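Part-time kitchen and front of house, Greno (two posts, maybe three)

Posted in May by Maeve Mac Carthaigh 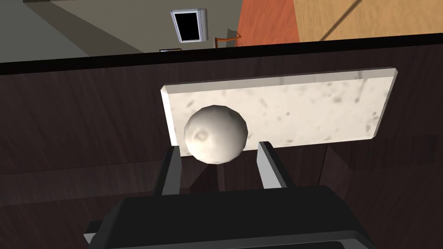 We need people. Quite soon. Greno is a small cafe and bakery, open mornings through to mid afternoon, and two of our regulars are off to college after the summer so there are gaps to fill. Three if Keith gets his way about opening for suppers.

Read to the end before you write to us please. Last time half the messages asked what the hours were and the hours were in the advert.

The posts

1. Kitchen assistant, mornings. Start 6.30am, finish 1pm. Four days a week, one of them a weekend day. Prep, pot wash, portioning, getting trays in and out, keeping the fridges labelled and in date. You'll be working next to Orestis Drakos, who runs the kitchen and does all the bread. He is fair but he is not chatty before 8. You don't need to be able to bake. If you want to learn he will teach you, most of our kitchen people end up shaping rolls within a month or two.

2. Counter and tables. 8am to 3pm, three or four days, we can talk about which. Coffee, till, clearing, taking cake orders over the phone and writing them down so other people can read them. Barista experience nice to have. We can train you on the machine, takes a couple of weeks to get decent at it.

3. Possible evening post, 5pm to 9.30pm, two evenings. Not confirmed. Say if you'd be interested and we'll keep your name by.

Pay and the rest of it

Above minimum wage whatever your age, we don't do the lower rate for under 21s. Exact figure depends on experience and we'll tell you at the interview, before you have to ask. Tips split evenly by hours worked, kitchen included. Paid monthly. Paid breaks. Lunch on shift, and you can take home what's left at close, usually bread, sometimes a lot of bread.

There's a £50 shoe allowance when you start, you will want proper non-slip ones. Aprons are ours and we wash them.

Holiday is the statutory amount worked out on your hours, plus we shut completely for a week after Christmas and that's paid on top.

Rota goes up three weeks ahead. Swaps fine as long as both people write it on the sheet. We don't ring you on your day off unless something has gone badly wrong.

What we're after

Someone who turns up. Someone who can lift a 16 kilo flour sack or will say so if they can't, and we'll sort the work round it. Reasonable at standing for a long time. OK with being busy, Saturday-type busy can be 300 covers if the weather's good and there's only 47 seats, so tables turn over fast and it gets loud.

Food hygiene certificate (level 2) useful. If you haven't got one we pay for it and you do it in your first fortnight, on the clock.

No CV needed. Really. If you've got one send it, but a few lines will do:

- which post
- what days you can't do
- any kitchen, shop or cafe work before, and if none then anything where you had to be somewhere early
- when you could start
- allergies we should know about (there's nuts, flour and sesame everywhere, we can't keep anything out of the air)

School leavers welcome, so are people coming back to work after a gap. Our oldest starter was 67 and she stayed five years. You must be 16 or over for the counter, 18 for the kitchen because of the mixer and the slicer.

Getting here

The 292 bus stops at the end of the road but the first one doesn't get in untill 6.50, so it's no good for the kitchen post. Bike rack in the yard, under cover. No staff parking. There's free street parking up the hill before 9 and then it's permits, and they do ticket.

One step at the front door, level entrance through the yard. Staff toilet is upstairs which we know is not ideal. If stairs are a problem tell us and you can use the customer one on the ground floor.

What happens next

Vidar Kvam reads the emails and will answer everyone, might take him a week. If it looks like a fit you come in for a chat, twenty minutes, coffee on us. After that a trial shift of three hours, paid, cash or transfer. We'll let you know either way within a couple of days of the trial.

We're not using an agency so agencies please don't call. And please don't drop in to ask between 11.30 and 2, there is no one free to talk to you and you'll think we're rude.

Would like both people started by the end of June. We'll take the advert down when the jobs are gone, so if you can see it there still open.

Any questions, email or catch me or Keith Tautahi at the counter after 2.30.

Maeve

Recent posts
Summer opening hours
Birthday cake orders: how much notice we need
New on the shelf: rye and caraway
Jonatan Eide's prints on the back wall, all for sale
Why we've stopped doing takeaway soup

Contact | Find us | Allergen information | © Greno Cafe and Bakery | Back to top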